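Minutes of the toy room get-together, Ludura Play Library, December 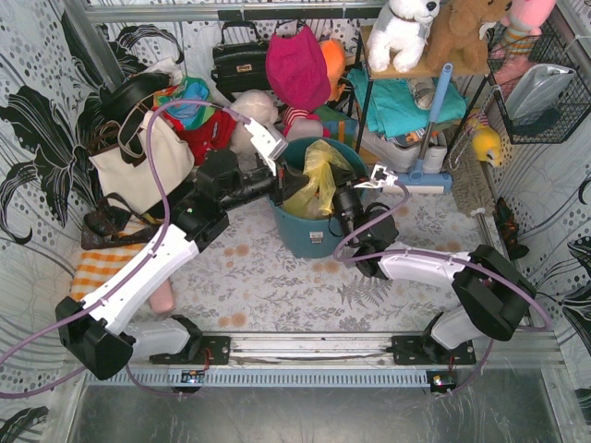 One reader of last month's minutes wants it written down that the buckets should go back to being for toys only, with bags kept somewhere else, and asks when we're going to settle it. Fair enough! We put it first on the list.

1. Buckets and bags
We talked about this for far too long (my fault, I had opinions). The yellow bag in the teal bucket got us started. Half of us like a bag in the bucket, as you can lift the whole lot out at once. The other half say things slide down between the bag and the side and never get seen again. We voted and the bags lost. From January it's one bucket, one kind of thing, no bags. The white label stays on the front of the teal one, and I'll do matching labels for the rest once I find the good pen.

2. Plush toys
The list now stands at 252, counting the ones out on loan. The white plush is staying, before anyone writes in again. Washing is still cold, in a pillowcase, and please don't put them on the radiator at the Fehr Street end – we lost a rabbit that way in the spring. I offered to do the next wash. Offer accepted very quickly, I noticed.

3. Floor mat and wall covering
Long chat about patterns. I love the black flowers and leaves on the wall covering and would have them in my own hallway. Others find them a bit much next to the mat, with its gray ferns and the orange-brown blotches. Somebody brought a plain sample from Tarum and we passed it around, but it costs $120 and we have other things to buy first. Mat and wall covering both stay. We'll look at it again in the summer, or maybe we'll forget, which I would be fine with.

4. Money
We have $363 in the tin and the account together. Grikov still owes us a refund on the shelf that came with no screws. I've written twice and will write again, less politely. Agreed to spend up to $40 on new buckets, same size as now so they stack.

5. Anything else
The cookie question came up and was put off. The back door sticks. Could whoever has the short stepladder bring it back, no questions asked.

Next time we start at 7:30 and I'm hoping for around 12 of us, so bring a chair if you have a folding one. Tea is on me, milk isn't.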